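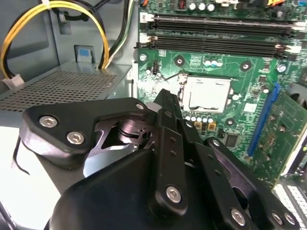

The motherboard inside an open desktop computer case.

Cleaning the dust out of a home computer

Posted 16 Mar 2020 by Yabsira Kahsay

A desktop that has sat on carpet under a desk for a year or two will have a fair bit of fluff in it. Cleaning it takes less than an hour and most of what you need is already in the laundry cupboard.

What you need
A soft paintbrush, 40 mm wide, kept for this job only
A can of compressed air
A Phillips-head screwdriver
A jar lid or saucer for the screws
An old pillowcase

Before you start
Shut the computer down, switch it off at the wall and pull out the power cord. Hold the power button in for a few seconds. Take a photo of the back so you know which plug goes where. Work on a table near an open door, or out on the verandah if there is no wind.

Getting the dust out
Take off the side panel and lay the case flat. Touch a bare metal part of the case before you put your hands in.

Start with the fans. Hold the blades still with one finger and brush each one, front and back. Compressed air can spin a fan much faster than it was made to go, so keep that finger there. Use short bursts and hold the can upright - tipped over, it sprays cold liquid.

Brush the motherboard lightly, working from the top down. Leave the plugs and cables where they are. Don't use the vacuum cleaner inside the case. It is fine for the carpet afterwards.

Foam filters can be rinsed in lukewarm water and left on a towel overnight. They must be fully dry before they go back. Wrap the case in the pillowcase while you wait.

How often
Every six months with a dog or cat in the house, otherwise once a year. Raising the case 800 mm off the floor on a side table makes a big difference.

More tips: Getting candle wax out of carpet | Sharpening kitchen scissors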